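Teach the Robot Slowly, and Let One Person Do It

Most of the argument about showing robots how to work is about equipment. Should you grab the arm and move it by hand, or drive it from a second set of controls? I think the choice matters less than who does the showing and how patient they are.

At Givholm we have spent since April on laundry, mainly shorts and shirts. Cloth is a fair test. A box stays where you put it, but a hem slides, doubles over and hides its own edge. We recorded 2567 runs by remote control. The 40 I would keep came from one operator who took 6 hours over them and stopped whenever the grip looked poor.
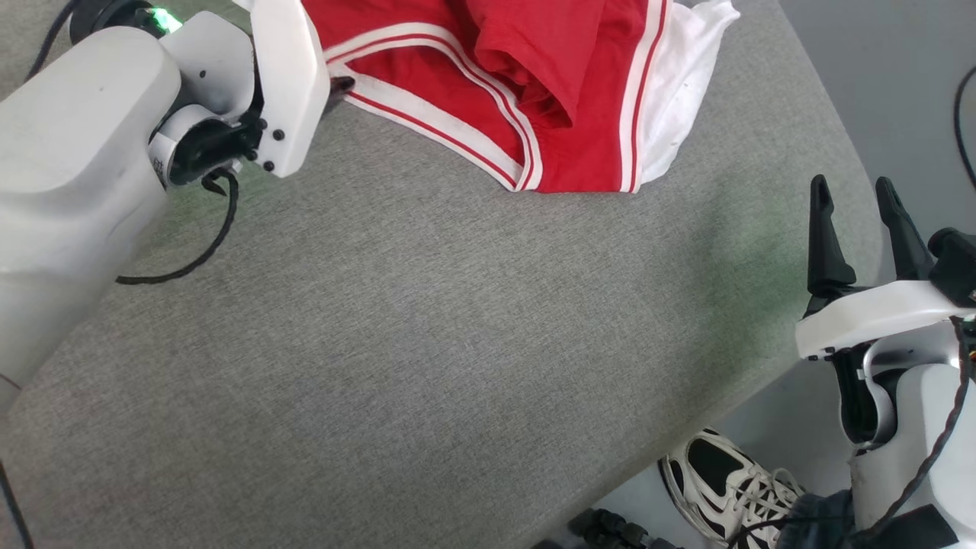 Mathew disagreed when a draft of this went around the office, writing that one careful teacher gives you a robot that knows one careful person's habits, and that sloppy runs at least show it how to recover from a bad grab.

I take the point about recovery. But a bad grab followed by a good correction is still a careful run. What I object to is the rushed kind, where the operator yanks the cloth, gets away with it and moves on to the next one. The robot copies the yank.

Moving the arm by hand has its place. You feel the weight, and a new person can learn it in 15 minutes. With two arms, though, you run out of hands — and folding needs both. For that work I would pay for remote control and then pay for the operator's time as well.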